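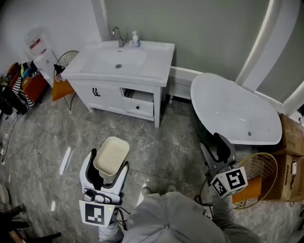 세면대 정리 기준과 비누 받침의 보관에 관하여

2019년 1월 22일 화요일

본 블로그에서는 지난해부터 생활 공간의 정리 과정을 구역별로 기록하고 있습니다. 현관과 옷걸이 주변에 이어 이번 글에서는 세면대와 그 아래 수납부를 다루고자 합니다. 대상은 스테든 공간 한쪽에 놓인 흰색 세면대장입니다. 회녹색 벽을 등지고 있으며, 상판에는 직사각형 세면볼과 크롬 수전이 설치되어 있습니다. 옆에는 흰색 타원형 욕조가 자리하고 있어 두 설비를 함께 염두에 두고 기준을 정하였습니다.

1. 상판에 두는 물건

상판에는 매일 사용하는 물건만 두는 것을 원칙으로 합니다. 현재 이에 해당하는 것은 수전 오른쪽의 흰색 펌프형 비누 용기입니다. 오른손으로 누르고 바로 물을 틀 수 있는 위치이므로 당분간 변경할 계획이 없습니다. 칫솔 꽂이와 컵을 함께 두자는 의견도 있었으나, 검토 끝에 거울장이 마련되는 3월 이후로 미루었습니다.

고형 비누를 병행할 것인지에 대해서는 논의가 길었습니다. 루미니차 부자투 님은 손 씻기에는 펌프형만으로 충분하다는 입장이었고, 본인은 세탁 전 소매를 문지를 때 고형 비누가 필요하다고 보았습니다. 결국 받침은 보유하되 상판에는 상시로 두지 않는 것으로 정리하였습니다.

2. 비누 받침

보유 중인 받침은 베이지색 직사각형 제품입니다. 레테티 매장에서 구입하였으며 영수증의 품번은 3308로 기재되어 있습니다. 색이 밝아 비누 찌꺼기가 눈에 잘 띄지 않으므로, 손끝으로 모서리를 만져 확인하는 편이 확실합니다.
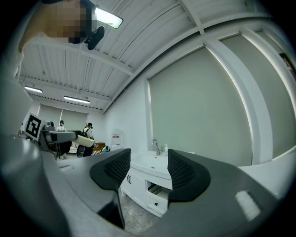 세척은 다음과 같이 시행하고 있습니다. 먼저 남은 비누를 들어내고 미지근한 물에 받침을 담가 둡니다. 이후 부드러운 솔로 바닥면과 모서리를 문지르고, 흐르는 물에 헹군 다음 세워서 말립니다. 겨울철에는 건조에 약 90분이 소요됩니다. 마른 수건으로 닦아 바로 넣는 방법도 시도하였으나 보풀이 남아 중단하였습니다.

3. 서랍과 하부장

세면대장 하부는 왼쪽의 문과 오른쪽의 서랍으로 나뉩니다. 문에는 어두운 색 손잡이가, 서랍에는 작은 검은색 둥근 손잡이가 달려 있습니다. 서랍 위로는 개방된 칸이 하나 있는데, 이 칸의 용도를 정하는 데 가장 많은 시간이 걸렸습니다.

검토 결과 개방 칸에는 접은 손수건을, 서랍에는 비누 받침과 여분의 비누를 넣기로 하였습니다. 문 안쪽에는 청소용 솔과 세제를 세워 보관합니다. 수건은 욕조를 사용할 때마다 별도로 가져오는 것으로 하였습니다. 장 안에 함께 넣으면 비누 향이 배어 세탁을 다시 해야 하는 경우가 있었습니다.

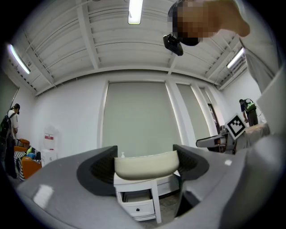 서랍 안의 배치도 간략히 적어 둡니다. 앞쪽에는 받침을, 뒤쪽에는 포장을 뜯지 않은 비누를 둡니다. 여분의 비누는 3개를 넘기지 않습니다. 받침 아래에는 얇은 면포를 한 장 깔고 매주 교체합니다. 서랍을 닫기 전에는 받침이 완전히 말랐는지 반드시 확인하여 주시기 바랍니다.

4. 주변 구역

세면대 주변의 바닥은 대리석 무늬의 회색 타일입니다. 물이 튀면 무늬에 가려 잘 보이지 않으므로 사용 후 마른걸레로 닦는 것을 권합니다. 욕조 옆의 종이 상자 두 개와 주황색 쿠션이 담긴 노란색 원형 철제 바구니는 이번 정리 대상에서 제외하였습니다. 상자의 이동 여부는 로마나 마토우셰크 님과 협의한 후 결정할 예정입니다.

정수기와 주황색 방석이 놓인 금색 철제 의자 역시 현 위치를 유지합니다. 다만 젖은 손으로 방석을 만지는 일이 없도록 손수건 칸을 먼저 이용하여 주시면 감사하겠습니다.

다음 글에서는 욕조 가장자리의 물때 제거와 욕실용 바구니의 선택 기준을 다루겠습니다. 면포의 재단 치수에 대한 문의는 댓글로 남겨 주시면 확인 후 답변드리겠습니다.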